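Folk club gets its room back, and there's a fiddle weekend to go with it

If you've been wondering where all the tunes went this spring, I've got good news for you. The Hendholm sessions are back, upstairs at the old chapel in Sevport, and I went along to the first night with my fiddle under my arm and no real plan to play it. I played it. My left hand is still sore!
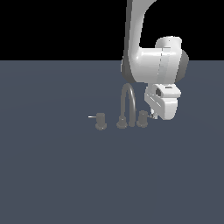 Ylva Halvorsen

The club had been homeless since the chapel roof started letting in water, and for most of that time we squeezed into the back of a café where you had to stop mid-reel every time somebody wanted a cappuccino. I rather liked that, in a way, but you couldn't hear the quiet singers at all, and the concertina players were getting fed up. So when word came round that the upstairs room was open again, people turned out. The room is licensed for 100 and the door was closed well before the first set finished, with a few latecomers sitting on the stairs (I'm told the sound is very good on the stairs).

First up were Kokkinos, the trio who've been mixing Greek island tunes with Northumbrian ones for a while now. I'd only heard them on record before and I wasn't sure the idea would hold up for a whole evening. It does. They opened with a slow air that slid into a dance in seven, and the woman next to me, who had come for the singing, was stamping along by the second time through. The laouto player broke a string halfway through the second tune and just carried on with what he had left, grinning away, while the piper took over his line. They've got a new album coming in July, recorded mostly live, and if it has even half the bounce of that night I'll be buying it.

They did two songs as well, both unaccompanied. I hadn't known they sang. The second one was a lullaby with a drone under it and I could have listened to that for another ten minutes, easily.

After the break it was open floor, eight or nine turns, and the usual mixture. There was a very good ballad about a ferry that never came, a banjo piece played at such a speed that I think even the banjo was surprised, and a young lad on melodeon who did three polkas in a row without looking up once. Lovely stuff. I led a pair of Norwegian waltzes and got lost in the B part of the second one, but there were enough people who knew it to carry me home.
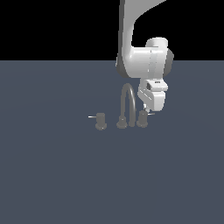
What's on over the fiddle weekend

The bigger news is that the club is putting on a fiddle weekend in July, the first since before the roof trouble. Workshops run from ten in the morning until four, with an hour and a half for lunch, and there'll be a concert each evening at half past seven. There are 57 workshop places altogether, split between beginners, improvers and people who want to work on tunes by ear. I'm teaching one of the improvers' groups, so go gently on me. We'll be doing bowing patterns for most of the morning and a couple of Swedish tunes in the afternoon, and you won't need to read music for any of it.

The evening concerts have Kokkinos on the first night and Usus on the second. Usus are a four-piece who play for dances up and down the coast, all twin fiddles and a very busy piano, and they'll be calling a short ceilidh at the end of their set — flat shoes, please, the floor has only just been varnished. If you don't dance there's a balcony, and it's a fine place to watch other people go the wrong way.

There will be a tune swap in the downstairs room both afternoons too. Bring copies if you've got them, or just bring the tune in your head.

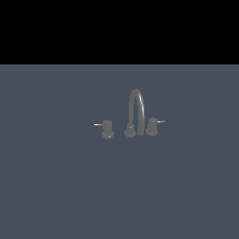

Tickets and getting there

A full weekend ticket is 80 pounds, and that covers both days of workshops and both concerts. Concert tickets on their own are sold at the door, cash or card. Under-16s get into the workshops free if they come with a grown-up who's also playing, so have a word with your mum.

The 374 bus stops right outside the chapel and the last one back leaves at ten to eleven, which does mean missing the end of the late session. I've done it often enough. There's parking behind the library after six, and a lift to the upstairs room, which we never had before. Somebody had been carrying the double bass up those stairs for years and he was very moved by it.

Regular club nights carry on as well, starting at eight, with floor spots for anyone who puts their name on the sheet by quarter to. Singers are especially wanted, as we're a bit heavy on fiddles at the moment (I know, I know). If you've got a chorus song tucked away, bring it along and we'll do our best with the harmonies. 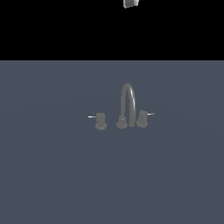 Faucet set on a grey surface.

I'll be at the next one with the waltz properly learned this time. If anyone has a good version of the B part, find me in the break and I'll swap you a tune for it.

We use cookies to remember your settings and to see which pages get read. Accept all | Manage cookies

Get our folk and roots newsletter once a month. Enter your email address to sign up. You can unsubscribe whenever you like.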